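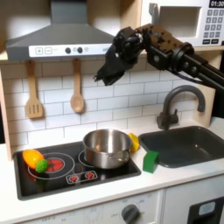

So I finally made it to the Lanz open day, after two years of meaning to go and then having a cold or a birthday party or whatever. If you don't know them, they make play furniture out past Brullurthorpe, and once a year they unlock the doors and let people like me wander in and touch everything. I got there at 9:30 on a Monday, took a wrong turn at the feed store, and still found a parking spot.

Veronika Nägeli was doing the morning tour. She's been in the finishing department for 13 years and she talks fast, which I like. We started in the sample room, and I pretty much could have stayed there all day, all because of the play kitchen.

I love a play kitchen! This one has the white subway tile with gray grout behind the counter, a big gray range hood with plus and minus buttons on the front, and a white microwave up on the shelf that says 01:30. (Leftover soup, in my house.) The cooktop is black with red in the burners. And there's a proper deep-looking dark gray sink with a curved faucet, which my niece would have flooded in her mind within a minute.

The utensils are what got me, though. Light wood, hanging from the rail under the hood, a slotted spatula and a spoon. My grandmother's kitchen had the same pair on the same side of the stove and I got a little silly about it.
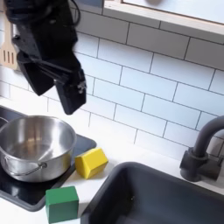

The pot is stainless steel, too, with a little handle on the side. Veronika says they went back and forth for months over plain or painted pots, and the shiny one won because kids like seeing their faces in it. Somebody had parked a yellow block and a green cube on the counter beside it, and I'm sorry, but I'd eat at that restaurant.

After that we did the paint shop (loud, smells like pears) and the packing hall, where Cyrill Danzer let us fold our own boxes. Mine came out crooked. They ship 4,000 kitchens a year, and the busy stretch runs up to December.

Lunch was sausages in the yard, and the coffee was better than it needed to be. I also bought a bag of seconds for $20, mostly play vegetables with paint smudges, and Maëlys Maillard at the register threw in a lemon.

If you go next year, take the Custgate road and skip the feed store turn. Tours fill up by ten, and the afternoon one leaves out the paint shop.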